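Home Book Reviews Reading Challenges Printables About Contact

Search this blog Type and hit enter

How I Keep a Reading Journal for a Long Series (Without Losing My Mind)

I love a long series. Give me a small town, a big family and a dozen books and I'm set until April. My trouble is that I read them over years, with other things in between, and by the time book seven shows up I can't remember who married whom or why the middle brother won't set foot in the diner. So I started keeping a series journal, and a few of you asked how I do it after my last Wanyama Creek review. Grab a notebook and I'll walk you through it!

Step 1. Pick a notebook you don't mind messing up

I used to buy gorgeous ones and then be too scared to write in them. Now I use a plain lined one with 48 pages, and one notebook covers one series. If the series is a monster (my Zenham Sisters set comes to 964 pages and that's only the first 4 books) I tape a second one to the back cover.

Step 2. Make the family page first

Leave the first two pages blank when you start. As people turn up, write the name, who they belong to, and one thing you'd know them by. "Otis - the uncle, runs the feed store, hates the mayor." Keep it that short. I tried drawing a proper family tree once and had to redo it three times when a secret half-brother walked in, so now I do a list and draw arrows if I need them.

Use pencil on this page. Trust me on that one.

Step 3. Give every book its own spread

On the left side I put the title, the date I started, and where I got it. Under that I write the couple and what's keeping them apart, in one sentence. On the right side go my reactions as I read, with page numbers. I don't try to make these pretty. A lot of mine say things like "NO" or "oh come on, just tell her."
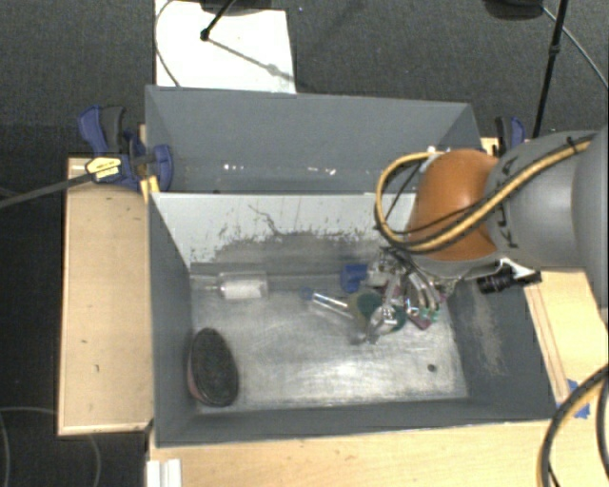 Gray bins and a KUKA arm.

Step 4. Track the loose ends

For me this is the part that makes the whole thing worth doing. At the bottom of each right-hand page, draw a box and write down anything the author left hanging. Who sent the letter? Is the old Nostcombe house ever going to sell? When a later book answers one, go back and write the book number next to it. I get a silly amount of joy out of that.

Step 5. Wait, then write your wrap-up

I let a book sit for a couple of days before I rate it. Right after the last chapter everything is five stars and I'm crying into my tea - two days later I can tell you if the ending was rushed. Then I write half a page: what I loved, what dragged, would I read it again. If you review online like I do, that half page is most of your review already.

Step 6. Reread before the next release

When a new book comes out, read your family page and your loose ends boxes. It takes me one cup of coffee, and I can jump straight in without rereading 1,000 pages first (though sometimes I do that anyway, and I'm not sorry).

My next one up is the fifth Zenham book, out 28th January, and I've still got three boxes open from book two. If you keep a journal of your own, tell me in the comments what you put in it. I'm always stealing ideas!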